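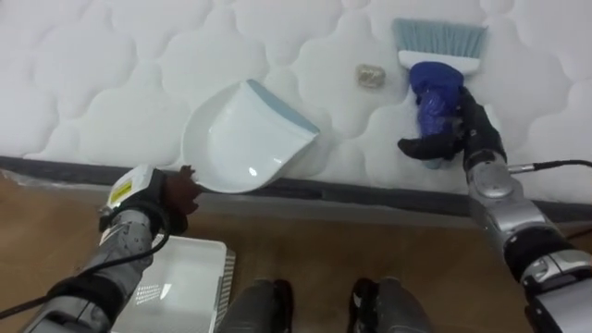 Cleaning the mattress, room 15

My name is Buppha Rojanasak and I take care of the rooms at Flenley. In March we go through every bed.

The quilting is deep, so crumbs like to sit in the seams. I always use a soft brush - a hard one pulls the thread. 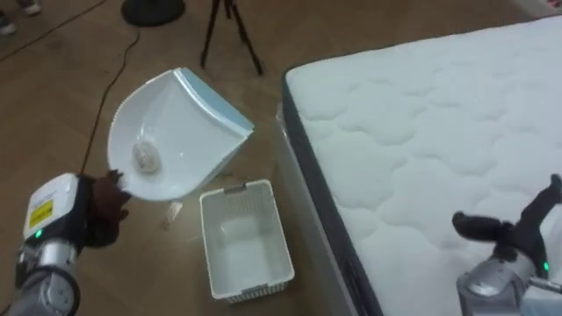
Small papers go into the dustpan first and then into the white basket. The floor comes last.

Short strokes towards the pan, with the pan kept flat on the bed. 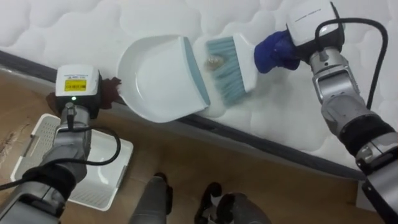 The corner by the washer-dryer

Sunee Chantharasri taught me to finish at the corner.
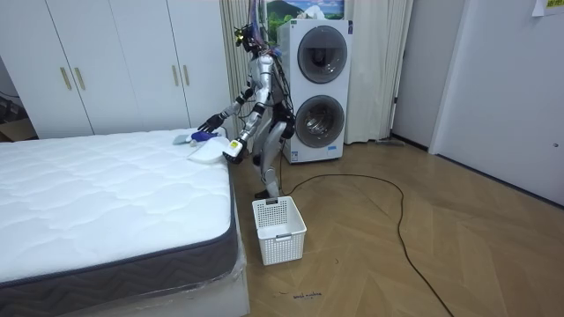
After this the bed gets a clean sheet, and I go on to room 78.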